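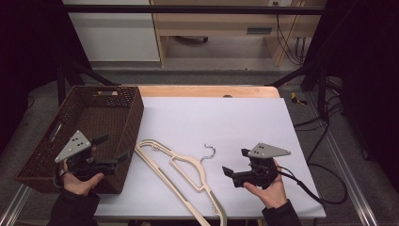

Basket and two hangers on the table.

We use cookies to keep you signed in and to measure traffic. By continuing to browse you accept our cookie policy. Accept / Manage settings

Hanging clothes in a closet that is too shallow for standard hangers

Posted 4 Jul 2019 in Storage & Closets

The bedroom closet in my apartment is 18 inches deep, measured from the back wall to the inside face of the door. There is one rod, running left to right, mounted on the center line. Adult hangers stick out past the door track, so the sliding door catches on shirt sleeves and has come off its lower guide three times. The building is on Sikder Street and all the units on my side have the same closet.

What I have looked at so far:

Moving the rod back does not help. The hanger then hits the rear wall and turns at an angle, and the front end is where it was before.

Child-size hangers fit but leave shoulder bumps in anything I wear. Knits are the worst. I get a raised point partway between the collar and the sleeve seam and it does not steam out fully.

Folding everything is possible, but there is only one shelf and it is 12 inches deep. A basket takes up most of it and the rest goes to sheets.

I rent, so holes are allowed if I patch them, but I can't change the door or the framing. Is there a way to hang full-size shirts in this depth? Second part: shirts with a wide neck slide off smooth hangers whenever the door bumps them. Do the textured ones hold any better, or is it the same plastic with lines on it?

shallowcloset

---

rod_and_bracket

Turn the hangers. Your rod runs parallel to the door, which makes each garment sit across the depth. If you run short rods front to back, the garments face you, and the depth of the closet only limits how many you can stack one behind the other. Width is what the hanger uses then, and width you probably have.

The part to look for is a pull-out valet rod or a face-out arm. The Torau one mounts to the underside of a shelf and slides forward. The fixed arms sold for store displays are cheaper and stiffer, but they mount to the wall and you need to hit a stud or use a rated anchor. Do not use the small ribbed plastic plugs that come in the bag. The load is at the end of an arm, and the top screw is being pulled straight out of the wall.

Procedure:

Take down the existing rod and keep it with its cups, so you can put it back when you move out.

Find the studs in the back wall. Mark them on painter's tape at rod height.

Hold one full-size hanger flat against the wall at the first stud. Mark both ends of it. The next arm has to be at least a full hanger width away, measured center to center, plus a little for sleeves. If that distance does not land on a stud, screw a board across two studs and mount the arm to the board.

Keep the end of each arm 3 inches back from the door. Clothing at the front of the arm hangs forward of its hook.

Capacity goes down. You will fit fewer shirts than on a full rod in a normal closet, and you have to lift off the front ones to get to the back ones. Put winter things at the back until September or whenever it turns cold where you are.

If the shelf itself is particle board on pins, don't hang a sliding rod from it. Add a cleat under the back and side edges first.

---

faltel_heights

just take the door off and put up a curtain. did this in my last place, tension rod inside the opening, took no time. keep the door under the bed. sleeves push the curtain out a bit, so what

---

plainseam

The first answer covers the rod. On your second part, texture helps if it is in the right place and does very little otherwise.

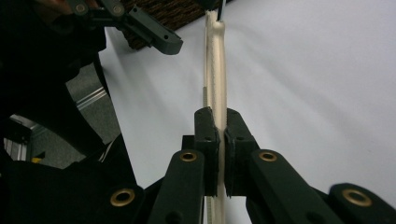
Smooth cream surface, toothed strip along one side.

A garment slides down the slope of the shoulder. To stop it, the teeth or ribs have to be on the edge the fabric rests on, and they have to run across the direction of travel. Ribs on the front or back face do almost nothing, as little weight bears on them. Run a fingernail along the top edge of a hanger before you buy a pack. If it clicks, the ribs are crosswise. If it glides, skip it.

Hard teeth work on cotton jersey and woven shirts. They are poor on satin, which does not settle into them, and I keep them away from loose knits and anything with fine loops. The Pralatard rubber strips that stick on hold satin better, but the adhesive creeps in a hot closet and the strip ends up hanging off the bottom. Wipe the hanger with rubbing alcohol first and let it dry.

The shoulder bumps are a width problem and no surface treatment will fix them. The tip of the hanger should end just inside the sleeve seam. Shorter than that and the fabric bends over the tip. For knits, fold the sweater in half lengthwise, lay it over the hanger with the hook at the armpit, and bring the body down over one side and the sleeves over the other. The weight is spread along the arms and there is no point load. It also hangs narrower than a shirt does on the same hanger, though not narrow enough to clear your door on the old rod.

Wide necks will still come off if the door hits them. Fix the clearance first, then see how many hangers you need to replace.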